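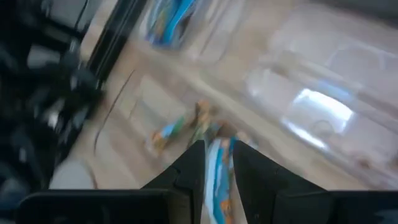
4. Rights statements in the merged catalog

4.1 Material and scope

The merged catalog joins the holdings of two institutions: the Erkirier collection of printed ephemera and the photographic deposit of the Bruvunness regional library. Both were digitized before the merger, by different contractors and under different cataloging rules. Both were then loaded into Plorov, the shared collection management system, through an import profile written for the purpose. Section 3 described that profile and the mapping table on which it depends. The present section is concerned with one field only, the statement that tells a reader whether and how an image may be reused.

We drew a sample of 386 records. Selection was random within each contributing collection, and records without an attached image were excluded before the draw. Records whose images had been withdrawn from public view were kept, provided that a rights statement remained on the item page. No attempt was made to weight the sample by date of creation, although the age of a work bears directly on its legal status. We return to this limitation in 4.5.

For each record we collected the rights statement in three locations: the text shown on the public item page, the value in the rights column of the bulk catalog export, and the statement embedded in the image file offered for download. A reader who arrives by way of a search engine will normally meet only the first. A reader who harvests the catalog by machine will meet only the second. The third travels with the image after it has left the site, and for that reason is the one most likely to be read by a person who has never seen the catalog at all.

4.2 Coding procedure

The statements were reduced to five codes. Code A covers any dedication to the public domain or any statement that no copyright subsists. Code B covers open licenses that permit commercial reuse, with or without a duty to credit. Code C covers licenses limited to noncommercial use. Code D covers statements that rights are reserved or that permission must be sought. Code E covers statements that the rights status is unknown, undetermined, or under review.

An empty field was treated as a missing value and was not coded E. The distinction matters more than it may seem. A statement that the status is undetermined is a claim made by the institution and implies that somebody has looked at the question. An empty field implies nothing, and a number of reuse platforms treat it as equivalent to permission, while others treat it as a refusal. Where one of the three locations was empty and the other two agreed, the record was counted as consistent but incomplete, and it is reported separately in the appendix.

Free text caused most of the difficulty. The Erkirier records carry a note field that was used over many years for any remark that did not fit elsewhere, and a part of it was mapped to the public rights statement during the import. Phrases such as "for study only," "credit the collection," and "ask at desk" occur in it. The first was coded C and the third D. The second was coded B where it stood alone, on the reasoning that a request for credit without any other restriction is closest in effect to an attribution license. We recognize that this reading is generous. Recoding such statements as E leaves the direction of the results unchanged.

Two coders worked independently on the whole sample, and differences were settled by discussion. Most of the differences concerned the boundary between C and D, in particular statements that allow "personal and educational use" and then direct all other inquiries to the reading room.

4.3 Results

Of the 386 records, 123 carried statements that conflicted, meaning that at least two of the three locations received different codes. In 77 of these the item page and the catalog export disagreed, while the embedded statement matched one or the other. In a further 40 the item page and the export agreed with each other and only the embedded statement differed. The remaining six records carried three different codes in three locations.

The first group is largely a product of timing. When the collections policy at Bruvunness was revised, the item pages were updated by a batch edit in the display layer. The stored value was left as it was, and the bulk export is generated from the stored value. A reader of the page is told that the photograph may be reused freely, and a harvester working from the export on the same Monday is told that permission is required. The direction of the conflict is consistent: in nearly every case the page is the more permissive of the two.

The second group has a different origin. The embedded statements were written at the time of scanning, from a template held by the contractor, and they describe the scan as the property of the holding institution. They make no reference to the underlying work. Whether a faithful scan of a flat original attracts any protection of its own is a question on which national laws have differed and on which some have changed, and we do not attempt to resolve it. It is sufficient for the present purpose that the institution now says one thing in its catalog and another in its files.

The group with three codes is too small to support a general statement. All of its records are printed programs from the Skov theater series, which passed through an additional spreadsheet stage before import. The spreadsheet had two rights columns, one inherited and one newly made, and the import profile read them in an order that depended on the column heading.

The distribution of conflicts over time is shown in Figure 3 of the appendix. It has one pronounced step, which falls at the batch edit, and is otherwise flat.

4.4 Discussion

Earlier work on open access in museums and libraries has mostly taken the published policy as its unit of analysis. An institution is classed as open, partly open, or closed according to what its policy page says. Our results suggest that this is a weak guide to what a reader of any given record will be told. Both contributing institutions would be classed as open on the basis of policy. A reader who downloads a file and reads only its embedded metadata would often conclude the opposite.

The practical effects are not symmetrical. A statement that is too restrictive deters careful users and leaves careless users unaffected. A publisher with a permissions department will drop the image or write for clearance, and the letter must then be answered by the same small staff that the open policy was meant to relieve. A statement that is too permissive exposes the user to a claim from a third party, generally a photographer's heirs or a successor firm, and this exposure is hard to detect from the outside.

The second case deserves attention in the Bruvunness deposit, which includes studio portraits and press prints whose makers are in many instances unidentified. The batch edit applied the new public statement to the whole deposit without reference to the date or maker fields. For the older material the outcome is almost certainly correct. For the later material it is a statement made without evidence, and code E would have been the more accurate choice.

It may be objected that users rarely compare the three locations and so rarely meet a conflict. This is likely true of individual readers. It is less true of aggregators, which commonly take the record from the export and the thumbnail from the image server, and which may display both statements side by side. In such a case the conflict is visible to every visitor of the aggregator and to none of the visitors of the source catalog.

We see no technical obstacle to a single stored value from which the page, the export, and the embedded statement are all produced. Plorov supports this arrangement for new records. For existing records it requires that the image files be rewritten, with a corresponding change to their checksums, and the preservation policies of both institutions treat such a change as the creation of a new file. The cost therefore lies mainly in storage and in the revision of preservation records. An intermediate measure would be to write the statement into the access copy at the moment of download and leave the stored file untouched.

4.5 Limitations

The sample is confined to one catalog and one import. The proportions reported in 4.3 should not be carried over to other catalogs, although the mechanisms behind them are likely to occur wherever display text and stored values are edited separately. The lack of weighting by date means that recent works, which carry the greater legal risk, are thinly represented.

We coded what the statements say and did not test whether they are right. A record with three matching statements may still be wrong in all three places. Testing this would require a rights assessment of each work, including a search for the maker, and was outside the scope of the study. Records corrected after the export was taken in May are reported in their uncorrected state.

Related items
Mapping note fields at import: the Erkirier ephemera
Orphan photographs and the undetermined label
Checksums, access copies, and rewritten metadata
The Skov theater programs: a finding aid

Contact | Terms of use | Copyright remains with the authors | Back to top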